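**Sacs poubelle Traltura, blanc, 48 sacs par rouleau**

Réf. Flekport 1,461. Lien coulissant non fourni, on les noue à la main. Film fin mais qui tient — pas fait pour le verre ni les gravats. Livraison en 2 jours, stock limité en ce moment desolé.
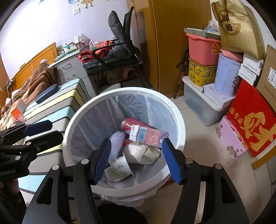 Le rouleau se pose debout dans un placard, prédécoupé, ouverture côté soudure. Pour une poubelle ronde, laisser retomber le bord du sac à l'extérieur, comme sur la photo, canettes et petits déchets du quotidien. Question sur les tailles : Helju Navickas, poste 217, elle répond vite.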